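Learn > Reading and Writing > How a Short Story Gets Made

What does an editor do?

A writer finishes a short story and feels very happy. But the story is not ready to be in a book yet. First it goes to an editor.

The editor reads the story two times. The first time is only for enjoying. The second time, the editor has a pencil and asks many questions. Who is speaking on this page? Why did the dragon leave so early?

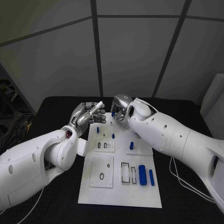

After this, the writer gets the story back and makes changes. This is called a second draft. Some stories need up to 16 drafts! It can feel slow, but each draft makes the story more clear.

When many short stories by different writers are put together in one book, we call the book an anthology. The editor also chooses which story comes first. In our anthology Kubo there are 18 stories, and the first one is very short, so that you want to read the next. 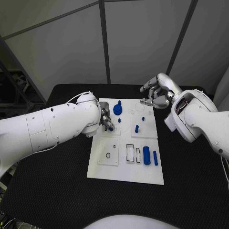 Ghizlane Helmy remembers that her editor asked her to take out the whole first page of her story. She was angry for one day, and then she saw that the story began better on page two.

Try it with your own story. Cover the first lines with your hand and read what is left.

Contact Stolon Young Readers, Brestell | © Stolon | Back to top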